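The chair is where the laundry goes

25/02/2020

I have been trying to cut down on ironing since the move, and most of that comes down to what happens in the first few minutes after the washing comes off the line. If I fold it then, I'm fine. If I drop it on a chair, I'm ironing.

The chair in question is an old fabric office chair, a gray-brown one I bought from Josefien Schouten for 19 dollars when she cleared out her study. It was supposed to be for desk work. It ended up next to the counter by the sink, and that made it the closest soft surface to the back door.

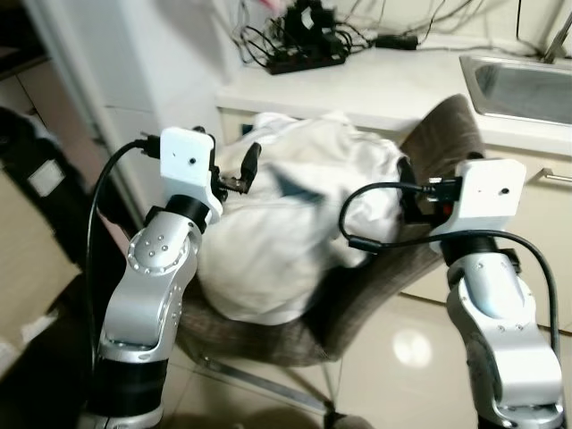
White things are the worst for this. Every crease shows, and they pick up lint from the upholstery, so I end up going over them with a roller before I can put them away. Dark towels I can leave overnight and never notice.

What I do now is take one piece at a time. I find two corners, hold it up, give it a good shake and fold it in half before it touches anything. Then it goes on the counter, on the end away from the sink. Big pieces I fold lengthwise first and then in thirds, the way Zulmira Mota showed me. It makes a flatter stack and fits the 39 cm shelf in the hall closet.

I still haven't decided about the chair. It could go upstairs in March when the desk gets there. For now I'm using it to fold sitting down, and I want a washable cover for the seat.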